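Chapter 6

Gathering Examples

Chapter 5 treated the training set as something already sitting on a disk. From here on we have to make it. A policy that learns by imitation can only be as good as the movements it was shown, and most of the trouble readers will meet in their own projects starts at this stage, well before any model is chosen.

We will call one complete attempt at a task an episode. An episode holds the camera images, the joint positions of both arms, the gripper openings and the commands that were sent, all stamped with the same clock. A short written label goes with it. The running case for this chapter is the Munska set, recorded on a two-armed machine working with a large white frame made of tubes and a flat base. It has 3000 episodes, of which 2000 were kept for training.

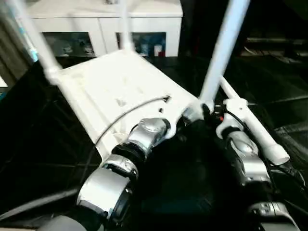 Large objects raise problems that small ones do not. A cup can be lifted by one hand and looked at from above. A frame with long tubes fills much of the head camera's view, hides parts of the arms behind it, and can be touched in several places at once. The two arms also have to agree. If one pulls while the other holds still, the forces go into the wrist joints, and the operator may feel nothing at all.

For this reason the written label should say which arm does what. "Move the frame" is a poor label. "Left arm steadies the base, right arm takes the tube" is better, and it costs the operator a few seconds. In the Munska set, 161 episodes had to be relabelled by hand after the two arms were found to have swapped roles partway through the session.

Starting positions matter as much as labels. Operators are creatures of habit and will put an object back where they found it. Left alone, they will record the same episode over and over, and the policy will fail when the object is turned a little to one side. Write down a list of starting positions before the session and work through it in a mixed order. Section 6.3 describes the Ostard sheet, a simple form for doing this. 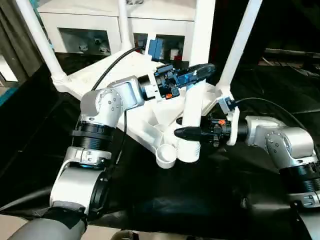

Mistakes need a rule of their own. An operator who misses a grip, backs off and tries again has recorded something useful, as the policy will miss grips too. An operator who stops to ask a question has not. In the Munska work the first kind was kept and marked "recovery", and the second was thrown out. There were 81 recovery episodes in the final training set, too few by the authors' own later judgement.

Before going on, you should be comfortable with time stamps and joint limits (Sections 2.4 and 3.1).

6.1 Choosing the task

A task suited to recording has a clear start and a clear end.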